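Zein Handheld Gripper Set for Student Robotics

Supplied by Moletti Educational Equipment
Catalog number 842
Suitable for: secondary school classes, after-school clubs, college project teams

The Zein Handheld Gripper Set allows students to carry out gripping tasks by hand before they program a robot arm to do the same work. The operator holds the tool, opens and closes two fingers on an object, and reviews the recorded footage with the team afterward. The set is the standard entry tool for the Grilia Student Challenge, in which teams complete a series of tabletop tasks first with the handheld tool and later with an arm of their own choosing.

The set may be purchased on its own or as part of the Zasine Club Bundle, described at the end of this page. Schools that already own an earlier Zein tool may order the finger pair separately.

Tabletop Tasks and the Course Guide

The printed course guide contains 6 units. The opening units cover safe handling, steady approach, and finger alignment. Students then move on to picking up light objects, placing them within a marked area, and working with a classroom whiteboard as the task surface. Board work has been part of the Grilia rules for several seasons and is included in the guide for that reason. Teams are asked to approach the board with the fingers open, hold position, and withdraw, keeping both fingertips level throughout.

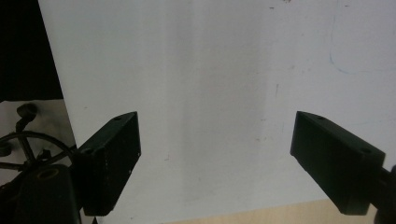
How many students can share one gripper set?

One set serves a team of up to six students. The course guide assigns two students to the tool at any time, one operating and one observing, while the others prepare the next task or review footage. Larger classes should order one set for each team.

Finger Pair

The two fingers are supplied as a matched pair and must be replaced as a pair. Replacement takes a few minutes with the hex key provided. Students should be shown how to seat each finger fully before tightening the screws, and an instructor should check the alignment before the tool is returned to use. A finger that has been dropped on a hard floor must be inspected for cracks at the base.

Cleaning and Daily Care

Wipe the fingers with a dry cloth at the end of every session. Solvents, bleach, and alcohol wipes must not be used on any part of the tool. Keep the fingers free of tape and adhesive putty, as residue will affect the grip on small objects.

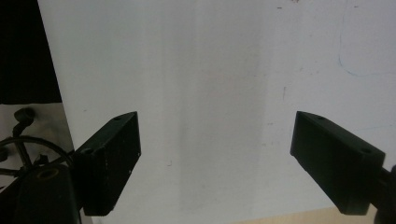 Instructors are responsible for deciding when a task surface is fit for scoring. The Grilia rules accept a used board and do not require a new one for each event. Faint blue lines and a smudged gray band, as on the white surface behind the open fingers, are acceptable for practice under the course guide. For a scored round, the board should be cleaned and any new target drawn in a dark color, with a line thick enough for judges to see in the footage. The same marker should be used for all teams in a round.

Training for Instructors

Moletti offers a half-day training session for teachers and club leaders, held at the purchasing school. The session is led by Wiremu Bright, Education Program Manager, and covers setup, classroom organization, footage review, and the scoring of Grilia tasks. No previous experience with robotics is required. Sessions for the coming school year may be requested from December onward, and early application is advised for schools planning to enter the Challenge.

Ordering Information

Zein Handheld Gripper Set: $842
Includes handheld tool with fitted fingers, hex key, charging cable, storage case, and one printed course guide.

Replacement finger pair: $289
Includes two fingers and mounting screws. Fits all current Zein handheld tools.

Zasine Club Bundle: price on request
Includes 2 gripper sets, one spare finger pair, and a full class set of course guides.

Purchase orders are accepted from public and private schools, colleges, and registered youth organizations. Orders are shipped in the manufacturer's case and should be checked on arrival. Missing or damaged parts must be reported to Moletti within two weeks of delivery.

Warranty

The handheld tool is covered for two school years against faults in materials and assembly. The fingers are treated as wearing parts and are covered for the first year only. The warranty does not extend to tools that have been opened by students or fitted with fingers from another supplier. Returned items must be accompanied by the original order number and a short written account of the fault.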